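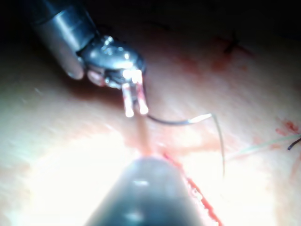

Several readers of the first release asked why the needle pose is given in the tool frame and not in the camera frame. Their point was fair, and version 11 now contains both.

Fureo Needle Tracks, data card
Released by Onberg, 11/11/2021

Content
3000 short clips of suturing on a skin-like synthetic pad, recorded by a small camera at the wrist of the instrument. Every clip has a text file with the jaw angle, the needle pose and a flag for glare.

Intended use
Training and testing of needle detection and of grasp planning. The labels for the thread are coarse, and we do not advise to use them for control.

Known problems
Strong glare can wash out the thread and the texture of the pad. When the second instrument comes very close to the lens, it is out of focus and its outline is not labelled. In 54 clips the jaw angle is missing; the loader skips them unless you set keep_missing to true.

Running the loader
Install the Sutter package first, then call load_tracks with the folder name. Reading the full set takes roughly 15 minutes from a normal hard disk. The older Vandalent format can still be read, but not written.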